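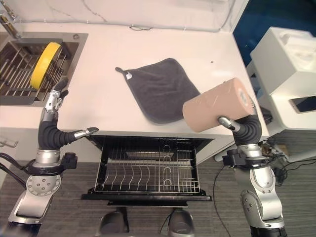
Kitchen bay at the Garnodville site, with the dishwasher rack pulled out and the gray towel on the counter.

How to hand kitchen duty to a robot when people still use the kitchen
By Janelle Mangubat, workplace operations, Altance

The Garnodville site has 22 people on the day shift and one shared kitchen. Until April the dishes were done by rota. Now a two-armed robot does most of the loading, unloading and wiping, and the rota is gone. Taking the rota off the wall changed more than I planned for, so I have written down the order we would do things in if we started again. Our other site, Beaudoin, starts its own changeover using this page.

You need a robot that is already commissioned and a person at your supplier who answers the phone. Ours came through Trokico. I don't cover installation. This page covers the work around the robot and who does it.

Step 1. Write down the job as it is done now

Spend a week on this before anything changes. Ask each person on the rota to write what they do, in order, on one sheet. Don't give them a form with headings. We did that the first time and got the same six lines back from everyone.

On plain paper people wrote down things that were never in the rota: rinsing out the sink after somebody's soup, moving mugs away from the edge, throwing out the sponge, wiping down the counter before the noon break and again before leaving. Liette Beaulieu had been refilling the soap from her own shopping for a long time and had never put in for it. Pay people back for that sort of thing when you find it.

Mark every line on every sheet with one of three letters. R is for the robot, P is for a person, and S is for shared, where the robot starts and a person finishes or the other way around. Expect a lot of S. If you have almost none, go back and look again.

Step 2. Agree what stays with people, and put a name to it

The P lines need an owner on the same day the rota comes down. If you wait, they stop getting done, and then somebody conscientious picks them up unpaid and unasked.

Our P list:
Food left in the sink
Anything chipped or broken
Knives and glassware
Personal containers
Emptying the dishwasher filter
Ordering supplies
Walking the floor for cables at the start of the shift

Tanner Cormier took the filter and the supplies. These are in his job description now, with hours against them, and another task came off his list to make room. Get that in writing before you go on to Step 3. A manager who says "it only takes a minute" should be asked to do it for a week.

Step 3. Set up the kitchen so both can use it

The first thing we got wrong was clearing everything away. We made a kitchen that suited the robot, and people stopped using it and ate at their desks.

Set a place for each item that moves and keep it there. A cloth goes flat on the right-hand side of the counter. Dishes waiting to be loaded stand in the rack in the sink. Nothing waits in the other basin, because people want somewhere to fill a kettle or rinse an apple while the robot is working, and if both basins are taken they reach across its arms to get to the faucet.

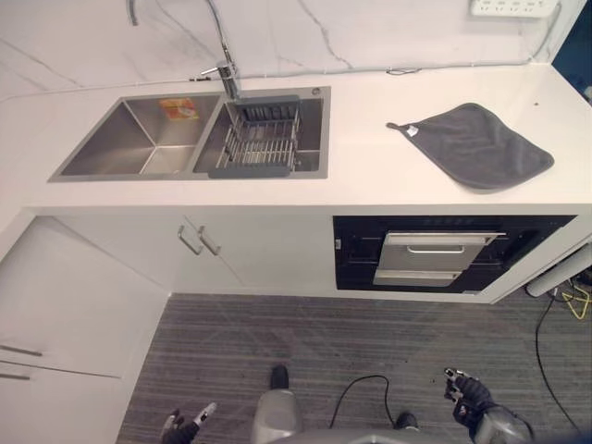
That reaching was the most common problem in the first weeks, more common than anything the robot did wrong. We fixed it by agreeing where a person stands and by keeping a pause button within reach of that spot. Anyone can press it. They don't have to say why, and no one checks who pressed it. Say this out loud at the team meeting, because people assume a pause goes on a record somewhere.

Look at the floor as well as the counter. Power leads and charging cables collect near the cabinets and people stop noticing them. Run what you can along the wall, and put the rest on the morning floor walk. If your kitchen has carpet, check with your supplier how the base behaves on it before you choose a parking spot.

Open doors and racks need a rule too. Ours is that whoever pulled the dishwasher rack out pushes it back in, robot or person. If the robot is paused with the rack out, the person who paused it steps back and calls the duty number. They don't push the rack in themselves while the hands are over it.

Step 4. Run both together

Keep the rota up for the first two weeks and let the robot work alongside it. This feels like a waste of people's time and you will be asked to cut it short. Keep it going. It is the only stretch in which the people who know the job can see what the robot leaves undone and still have the job of doing it.

Ask them to write down each thing they had to redo. One line each, on paper by the kettle. Ours said things like "plate facing wrong way, no room for next one" and "towel left folded under itself." Zachary Boychuk typed these up and sent them to Trokico in one batch a week. Single complaints sent as they came up got single replies and no changes. The weekly batch got changes.

We moved around 16 lines from R to S in this period. (Correction from Zachary: it was exactly 16, he has the sheet.) Most were about small items.
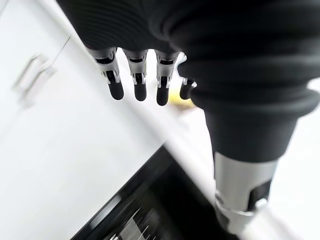

Reading time for this section: 3 minutes

Step 5. Train for the handover points

Every S line on your list has a moment when the work passes between the robot and a person. Train for those moments and leave the rest. General training on "working with robots" took up an afternoon at our site and no one could tell me afterward what they would do differently.

For each handover point, have the person do the following, standing at the counter:

Look at the hands first. If they are moving, wait.
Say or press pause.
Wait until both hands are still.
Take or place the item.
Step back to the standing spot.
Press resume.

Do it with the robot live and the supplier on the phone. Have each person do it until they stop looking at the card. Some take to it on the first go. Aurelio Manríquez asked to do his on a Sunday when the building was quiet, and we arranged that and paid the hours. I would offer it to anyone.

Keep the card on the wall after training. New starters and visitors read it.

Step 6. Take the rota down and say what happens to the time

This is the step most likely to go badly. The rota took up 800 hours a year across the day shift, by our own count. When you take that away, people want to know whose hours those are now.

Have an answer ready and make it specific. We split ours. Part went to Tanner's new tasks and to the two people who cover the duty number. Part went back to everyone as a longer break in the afternoon. The rest was absorbed into normal work, and we said so plainly in the note to staff. There were objections, and some of them were fair. I would have liked more of it to go to breaks.

If any job on your site is made up mostly of the work you are handing over, stop here and deal with that first. We had no full-time kitchen staff, so this page can't tell you how. Beaudoin has a contract cleaner, and they are meeting with her and her employer before they do anything from Step 3 onward.

Step 7. Budget for the small costs

Set money aside for things outside the supply contract. We spent $3,000 in the first quarter on cable covers, replacement plates, spare cloths and the paid training hours. The training hours were the largest part.

Step 8. Review it with the people who use the kitchen

Meet monthly, in the kitchen, standing up. Bring the letter list from Step 1 and go through the S lines only. Ask whether each should move. Lines can go back to P. Two of ours did, both to do with wiping, and the counter has been better for it.

Some people miss the rota. Liette told me it was when she talked to the people from the other end of the building, and I hadn't thought about that at all. We now leave the second shelf of mugs for whoever wants to do them by hand after lunch. The robot is set to skip that shelf. If you do something similar, tell your supplier, or the next update may put it back on the list.

Questions about the letter sheets or the wall card go to Zachary at the Garnodville front desk.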